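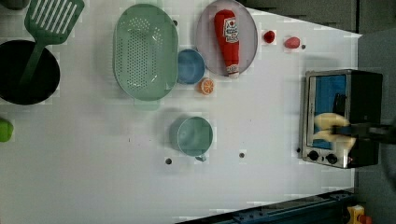

Kutar Tabletop Manipulation Station
Demonstration model, Drollel Hall, Fodimcombe

Product code: KT-202
Supplier: Pîrvu
Availability: to order
Page updated: 29/12/2018

The Kutar station is a fixed work surface with a single arm and a two-finger gripper, supplied for teaching and research in household tasks. It is shown in operation at the Fodimcombe open days, where visitors may watch a full session from the public side of the rail and put questions to the operating staff.

The kitchen program is the one most often requested by visiting groups. It uses a compact toaster oven with a glass door and two control knobs, together with toy kitchen items such as a mug, a plate, a colander, a spatula and a round pan. Work at the oven door is carried out with the fingers open around the front of the door. Items may be moved between trials at the discretion of the operator.

Supplied with the station
White tabletop
Arm with two-finger gripper, cream-yellow fingers
Kitchen item set
Operator's manual, second edition
Mains lead, 2167 mm

The toaster oven is sold separately. Replacement fingers are sold in pairs under code KT-124.

Visiting a demonstration
Sessions last about 100 minutes, including time for questions. The next open day will be held in May. Schools and colleges are asked to book in advance through the Pîrvu sales office and to state the number in their party. Visitors under 16 must be accompanied by an adult. Bags and coats are to be left at the front desk.

Purchasers may arrange a private demonstration at Fodimcombe before placing an order. Requests should quote the product code and name the program to be shown.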